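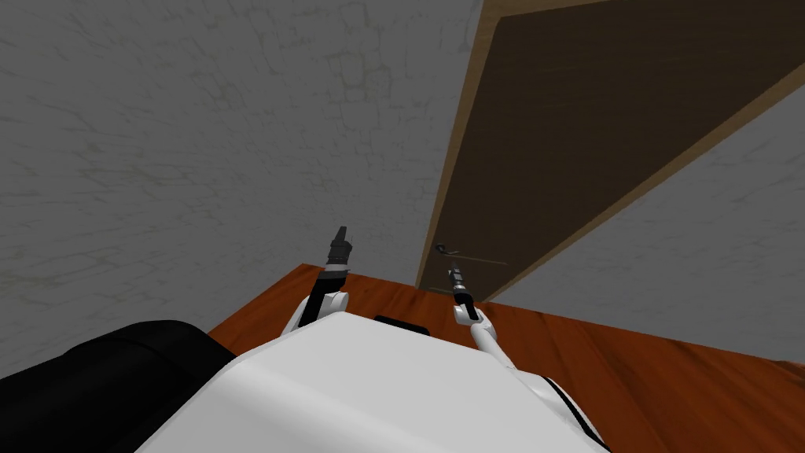
Simulated robot, both arms forward.

1/ Spent the morning of 2024-05-21 checking which ports are open on the Ullstead office network. Written permission first, always. Notes follow.

2/ The scanner is Bansal. Clone the repo, make a virtual environment, install the requirements. It wants Python 3. Run it with the help flag before you point it at anything. 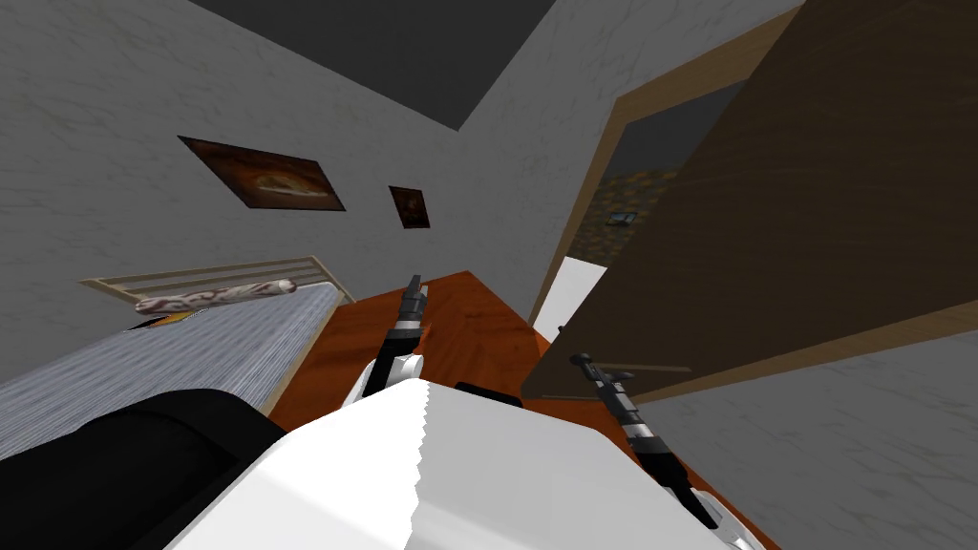

3/ Start with one host you own. I used the test box, Tilach. A full TCP scan took 70 seconds and found 6 open ports. I expected four. Port 3098 was an old admin page still listening on every interface.

4/ Trilok Shakya closed it and I ran the scan again. Save both outputs and diff them.

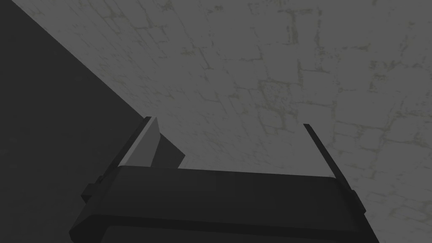

5/ Next I had Bansal draw the network map, with each group of hosts inside its own border. Don't expect a tidy grid. The groups look a lot like the cells between those faint crack lines on the gray surface, all uneven, some lines branching off. The big cells are where to look first. Ours had 10 printers in with the file server.

6/ Splitting those up is planned for July. Config for the scan is in the Flatness repo, in the scans folder.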